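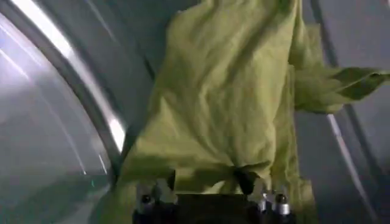
Do you really have to wash new towels before you use them?
Laundry & Linens > Towels, Sheets, Rags

fcrichton wrote:
Every towel thread on this board ends with somebody saying wash them three times before they touch skin, with vinegar, no softener, low heat. I've never seen anyone show it does a thing. I bought two bath towels and a hand towel from Momum, the olive green ones, and I'd like to just use them. The tag says "wash before use" and then "wash dark colors separately," which to me reads like a company covering itself.

Has anybody here compared? One washed, one not, same towel, same house. I don't want to hear what your mother did.

plakatos replied:
My mother did it, sorry. But I've also skipped it, and the towel just pushed the water around on me for the first week. There's a finish on new cotton so it feels soft in the store. One wash takes most of it off. Three is silly.

Also green is a bad color to be brave with. I had a bath mat in a color close to that and it did my white socks no favors.

jinlong_luo replied:
Quoting plakatos: "One wash takes most of it off."
How do you know it's most? I'm not picking a fight, I've read this sentence in at least ten places and they all sound copied from each other. A towel gets better after a few weeks of use because it gets washed in those weeks. So you'd end up in the same spot whether you did a special wash up front or not.

plakatos replied:
Sure, but in those weeks you're drying off with a raincoat.

V. Sarantis replied:
I ran the linen room at a 40-room hotel for nine years. We washed everything once before it went on the floor. No vinegar. The vinegar thing came up every time we had a new hire and I never saw a difference worth the smell. What we did see was lint. You put new towels in with anything else and you'll be picking fuzz off it until October.

Colored towels we stopped buying. Greens and browns went yellow in patches, and guests thought they were dirty. It was mostly face creams with peroxide in them, so if anyone in the house uses that stuff, keep them off the good ones.

fcrichton replied:
OK, the lint I believe. That's the first reason in this thread that isn't about faith. Hotel wash is hot though, isn't it? And with stronger detergent than I'm ever going to buy.

V. Sarantis replied:
Hotter than yours, yes. At home go warm. Half the detergent the cap tells you. The cap is drawn by the people selling the detergent.

felicja_l replied:
I'm going to disagree with everybody and say it depends on the towel, and Momum towels are not great. I have the same line in gray. They're thin, they twist up in the machine into one long rope, and they come out so creased you'd think somebody wrung them by hand. Washing them first, last or never didn't change that. If you want a towel that drinks water, get the waffle ones from Irnenard and be done.

jinlong_luo replied:
Irnenard waffle is the most overrated thing on this forum. I have two. They snag on everything, my watch, the door latch, the cat. And they shrink. I measured mine before and after and lost 2 inches on the long side. So much for pre-washed.

felicja_l replied:
What did you dry them on?

jinlong_luo replied:
Normal.

felicja_l replied:
Normal is high on a lot of dryers. Read the door.

jinlong_luo replied:
I read the door. It says Normal.

plakatos replied:
About the rope problem. You're overloading or you're spinning too hard. Take them out one at a time, grab by the short edge and give each one a proper snap before it goes in the dryer. It stands the loops back up. If you pinch a towel in the middle and carry it across the room in a wad, of course it's creased, it dries the way you left it.

felicja_l replied:
I snap them. I've been snapping towels since before this board existed. They still come out like crepe paper.

berhe_dryerballs_fan replied:
Nobody mentioned dryer balls? I use the Berhe wool ones, six in a load, and the towels are night and day. Cut my drying time by a lot too.

fcrichton replied:
By how much? Did you time it?

berhe_dryerballs_fan replied:
No but you can tell.

jinlong_luo replied:
Going by the user name I'd say you could tell before you opened the package.

V. Sarantis replied:
I timed ours once, same load, with and without. 37 minutes with the balls, 40 without. I wouldn't pay for that. They're fine if you like the noise.

fcrichton replied:
Update, 15 March 2022. I did it the way I asked for. Washed one bath towel on warm with half the detergent, left the other as it came out of the bag. Put a spoonful of water on each. The washed one took it in pretty much right away. On the unwashed one it sat there in a bead long enough for me to go get my phone, and then it soaked in too.

So there's something to it. One wash. I'm still not buying vinegar. The rinse water looked slightly green, and a white washcloth I put in on purpose came out white as far as I can see.

plakatos replied:
Which is what I said in the second post.

jinlong_luo replied:
It's one towel and one spoon. Do the unwashed one now and see if they match. And do the hand towel with vinegar or we'll be having this thread again in the fall.

felicja_l replied:
Did it rope?

fcrichton replied:
It was in there with one washcloth, so no. I'll put all three in on Saturday with the sheets and let you know.

V. Sarantis replied:
Not with the sheets!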